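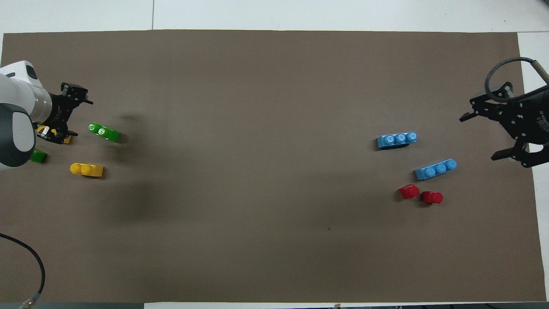

Home Tips > Toys and Play > Tidying

Print this page | E-mail to a friend

Small bricks: a sheet of paper on the table first

In our flat the bricks live in the kitchen, since the table there is white and has good light. For years I picked them up from the floor every evening. Now I put down a sheet of brown paper before the box is opened, and the work is much smaller.

Choose a paper with a dull surface and a dark colour. Yellow and bright green bricks are seen at once on it. On the white table my eyes got tired, above all with the pale pieces. Let a little of the table show at the sides, so you can take hold of the paper easily.

Do not tip out the whole box. We have 60 bricks from the Drumeck market and I give only a few at a time, in two small groups, one for each end of the table. Two children who sit opposite each other quarrel less when each has his own group – in my house, at least.

For tidying, lift two opposite sides of the paper so that it makes a channel, and let the bricks slide into the box. A second person to hold the box is a help. Check under the paper also, the two-stud ones like to go there.

Washing: put the bricks in a net bag, in warm water with a drop of washing-up liquid, and leave them 10 minutes. Rinse well and lay them on a towel with the studs down. I do this on Thursday, when the oven is not in use and the worktop is free. Do not dry them on the radiator. I lost seven in that way.

The paper can be used again many times. Roll it, do not fold it – a fold makes a small hill and the bricks fall over. When it is too worn I use it for wrapping jars.

Sent in by Reinaldo Brito, Nundonau

2,226 shares | 7 comments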